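Umali docs > Simulation > House rules for recording manipulation episodes

How to set up, run and check an episode so it passes review

These rules apply to anyone who records simulated manipulation episodes for the Umali household set. They cover the two-arm robot in the Trumia rooms. If you work on the Sarnlow warehouse scenes, use the separate page, as the speed limits and the camera list are different.

You need a working copy of the simulator, the current Trumia room pack and write access to the episode store. Rules marked "must" are checked at review. Rules marked "should" are advice, and a reviewer will not reject an episode over them.

Step 1. Load the room and let it settle

Load the room from the pack. Do not open a room saved by someone else, even if it has the same name. Saved rooms keep the last pose of every object.

After loading, you must run 200 physics steps with the arms parked before you start recording. Objects placed by the room generator can start slightly above or slightly inside the surface they belong to, and they need time to come to rest. If something is still moving after that, reload with a new seed and write the old seed in the reject list.
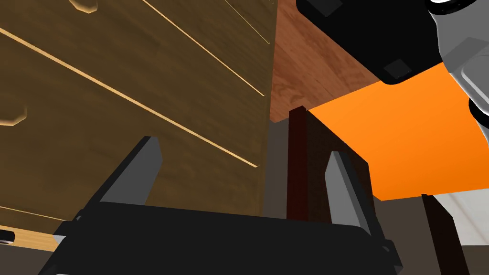

Next, check the wrist cameras. Each wrist camera must be on and must be saved as its own stream. Move the wrist through its full range once and watch for views blocked by the robot's own body. Some blocking is normal near the joint limits. If the gripper fingers go out of view at any point in the sweep, the camera mount has been changed and the robot file should be loaded again.

Step 2. Approach a container

Most contact faults in the set come from containers. A rim is thin compared with a tabletop, and a finger that clips it at speed can push through the wood in one step and get stuck on the other side.

For any container with a rim:

Open the gripper fully before it reaches the rim, and keep it open until it is at grasp depth.
Slow to the near-contact speed set in the room file.
Leave a clearance of 5 mm between each finger and the nearest wall.
Do not use the rim to push the wrist into line.
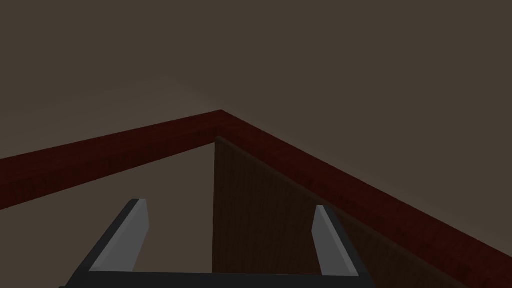
Open gripper at the inside corner of a container, close view from behind the gripper.

Corners need more care than straight sides. The two boards are separate collision shapes, and the solver can give a contact force from each of them in the same step. You should come in along the line that splits the corner in half where the task allows it. Where it does not, come in along one wall and keep the wrist angle fixed until you are clear.

If the logged contact force goes over the limit in the room file, stop the episode. You must not trim the spike out and keep the rest.

Step 3. Keep the second arm and the base out of trouble

When one arm is working, the other must be either parked or under active control. An arm that has been left with no command will sag, and the sag shows up in the joint data as if it were a choice the operator made.

Tables are the usual problem. Before you move the base, check the height of both arms against the underside of the table, and check again when you back away. 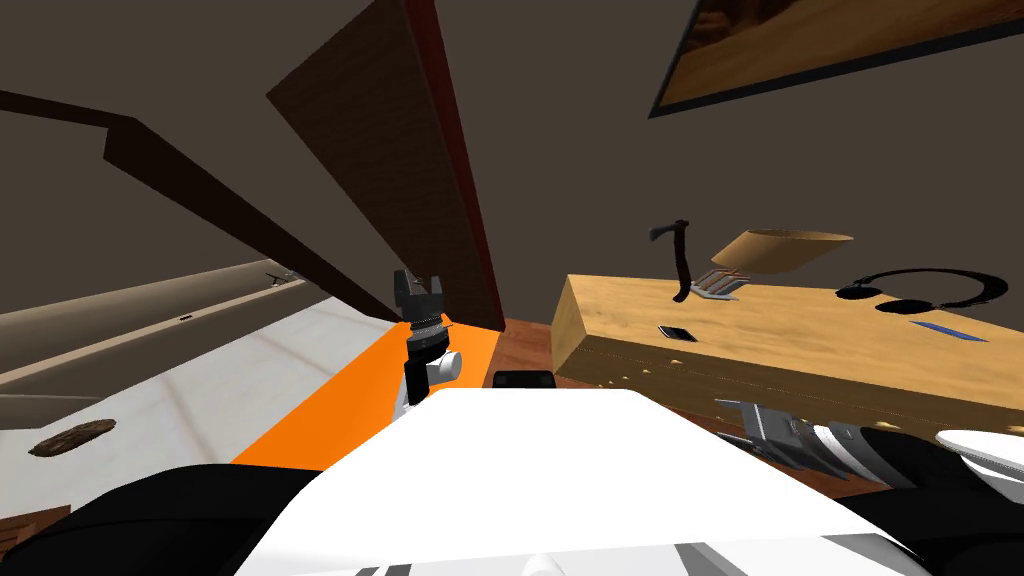
Objects that are not part of the task must stay in the room. Do not delete clutter to make the reach easier. If an object is resting in a way that no real object would, such as hanging with nothing under it, note it in the episode record under "room faults" and tick the box for a physics check. The reviewer decides whether the episode can be used for training, for camera tests only, or not at all.

Tilted camera views are fine. Do not rotate them to level before saving.

Step 4. Save the episode

An episode must not be longer than 1000 control steps. If the task is not done by then, end it and label it "not completed". Episodes with that label are kept and used, so there is no need to record again until you get a success.

The record must have the room name, the seed, the robot file version, the task text and the operator code. Write the task text before you start. Changing it afterward to match what the arm did is the most common reason for a rejection.

Run the Rostitex checker on the folder before you upload. Error 1490 means that the camera streams and the joint log have different lengths. Export again from the raw log. Do not pad the shorter file.
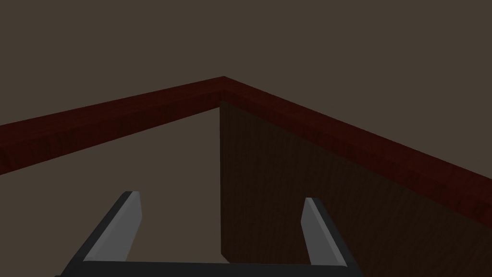 Page kept by: Umali simulation data lead
Last changed 13th July

Step 5. Review

Each episode is read by one person who did not record it. The reviewer plays all the camera streams at normal speed, then looks at the contact log on its own. Reviewers should write the step number next to each comment so that the operator can find it.

If you disagree with a rejection, reply in the episode thread and leave the files where they are. Rejected episodes stay in the store until the December cleanup.

Changes to the contact limits go through the Trumia room file and not through this page. If the two disagree, follow the room file and leave a comment below.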